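Banley Tenants Association — Minutes, 12/08/2025

Present: E. Quansah (chair), D. Escobedo (notes), most of second floor, two from Jandero building. Frimpong Mgmt sent apologies again.

Last minutes approved, one correction: the boiler visit was in May, not April.

Money. Opening balance $2721. Paid out $136 for printing and locks. Closing balance $2585. Elikem wants reciepts turned in before the next meeting, no exceptions.

Laundry. Dryer still eating quarters. Wunderix quoted $300 to replace the coin box. Long discussion. Some want card only, others don't. Vote: go with the coin box, 3 against. Dulce to call them.

Common room redo. Layout looked at again. People like the wood floor look. Speckled walls not popular — "like a bus station" was one comment. Glass door liked, but who cleans all those panes? Left open. 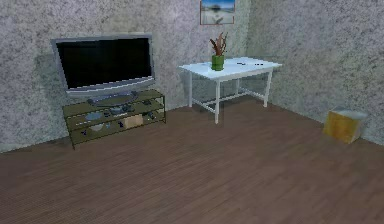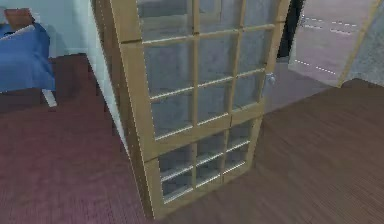
Common room renderings: TV side, then the glass-paned door.

Paint colors to be picked next time. Bring samples if you have them.

Parking. Visitor spots being used overnight. Elikem to write to Frimpong asking for new signs. Jandero people say same problem on there side, will co-sign the letter.

Snow. Who has the shovel? Front steps need salt before the first freeze. Second floor taking the first month, rota to be posted by the mailboxes.

Noise. One complaint, handled privately.

Any other business — bike rack is full, two bikes with flat tires, tag them and give owners a month. Holiday potluck moved to the lobby, sign-up sheet is on the board.

Next meeting same time, date to be posted. Closed 8:40.

D. Escobedo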